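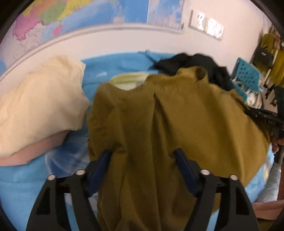 How do you fold a collared shirt so it doesn't come out of the drawer looking slept in? Button the top button and one in the middle, lay it face down, bring both sides in to the same width, and fold it up from the hem in two moves, stopping just under the collar.

I worked in a shop for 12 years and folded shirts most days, and I still didn't do it properly at home until last month. At the shop there was a board. You put the board on the back of the shirt, folded around it and pulled it out. At home I folded things in half until they were small. In January I decided to go through all the clothes in the house and do it on the bed, one pile at a time, and I've now done it enough to have some opinions.

The bed is the best place for it. I tried the kitchen table first and it's too narrow for long sleeves. The floor is bad for my back. On the bed there's room for the heap and for the shirt you're working on. Move the pillows to one end or take them off. If they stay in the middle the clothes slide down against them and get mixed up with what you already folded.

Sort before you fold. I used to pick up whatever was on top, and then I had a stack with a sweater, two T-shirts and pajama pants in it, and it had to be taken apart again at the dresser. Now I make a heap of black things first, because I can't tell them apart in the evening and I want to do them while there's daylight. Then collared shirts, then everything else. Socks go last.

About collars. The collar is the part that holds its shape, so everything else should be folded to fit it. Pick the shirt up by the collar and give it one hard shake. Most of the wrinkles in the body come out if you do that soon after it comes off the line. Heavier cotton, the kind used for work shirts and light jackets, needs two shakes and then a flat hand down the front. If it still looks bad I hang it up and leave it for a day. I don't iron anything I'm going to wear around the house.

Sleeves I fold straight back down along the side. Some people angle them across the back. I've done it both ways and the straight one makes a flatter stack.

I bought a set of drawer dividers from Dritumwood, the medium ones. They're fine. They're a little short for my dresser and leave a gap at the back, where I keep scarves. My sister-in-law, Fiorella Galli, uses plastic baskets in her closet and no dividers at all, and her shirts look as good as mine. Baskets with holes are better than solid ones for anything that might be a bit damp. They're also good for spare hangers, which otherwise end up on a doorknob.

I counted everything, once, because I wanted to know. It came to 212 pieces of clothing for two adults, not including socks or coats. That was more than I expected. 20 of them went in a bag for the thrift store in Skimbridge. Most were shirts with a collar that had gone soft or a color I never reach for. I kept an old green one with a stain on the cuff for painting.

The whole job took four evenings. I did the winter things on the first two and the summer things on the others. The summer things are in a box under the bed now with the lid taped, and I wrote the sizes on the end with a marker.

A few people asked about storage bags after my last post. I had two of the Zurnum vacuum ones and the seal went on both within the year, so I've stopped using them. Regular zippered bags have been good enough for blankets. For shirts I wouldn't use any kind of bag, they come out with hard creases that take a wash to get rid of.

Next I have to do the linen closet. I have more pillowcases than pillows and some of them don't belong to any set of sheets we still own.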